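**Ticket 84: Order export from Getodlow planner drops the middle shelf**

Status: open, waiting for supplier
Opened by: Géza Vincze
Customer: Patard, kitchen showroom

Sun 21 January

Good morning. I write this on a weekend because the showroom must send its order to the Bokum factory early in the week, and at present the order is wrong.

The problem is the following. When the showroom plans a wall cabinet in Getodlow and saves it, everything on the screen is correct. When they export the order file, the line for the shelf is missing. The doors, the hinges and the side panels are all in the file. The factory then delivers a cabinet without its shelf, and the fitter must go back to the customer a second time. It has happened with two kitchens already, both planned after the update in November.

What I have checked so far:

1. I opened the saved plan on my own computer, with the same version as the showroom. The shelf is in the plan.
2. I exported the file three times. The shelf line was missing each time.
3. I changed the export language from Hungarian to English. No difference.
4. I made a new empty project with only one wall cabinet in it. Same result.
5. I did the same with a base cabinet. Here the shelf line is in the file, with the right width.

So I believe the fault is only in the wall cabinets. I tested 7 models from the catalogue, and 6 of them lose the shelf. The one which exports properly is called Javier, and it is the oldest in the list.

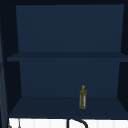

I compared the settings of Javier with the settings of the others. In Javier the shelf is saved as a separate part, with its own part number. In the newer models it is saved as "included in body". I suppose that the export skips everything which is marked in this way, but I cannot see the program code and I can be mistaken.

**Second entry, afternoon**

I tried to change the setting by hand. In the part editor I removed the mark "included in body" and gave the shelf the part number 79, which was free in our list. After this the export wrote the line, but with the depth of the whole cabinet instead of the depth of the shelf. I corrected the depth directly in the order file. The import check on the factory website accepted it without a warning.

For the moment I have asked the showroom to do these steps:

- export the order as usual
- add the shelf line by hand for every wall cabinet, except Javier
- send me the file before it goes to Bokum, so I can read it once more

Please do not change the catalogue for all users. My change is saved only in my test project, and I would like to keep it there until the supplier answers.

Questions for Getodlow support:

- Is "included in body" meant to be used for shelves?
- Were the wall cabinets changed in the November update? I did not find them in the release notes.
- Can we go back to the older catalogue without losing the saved plans?

I attached the saved plan and both order files, the original and the corrected one. The ticket stays open until we have a reply.

Géza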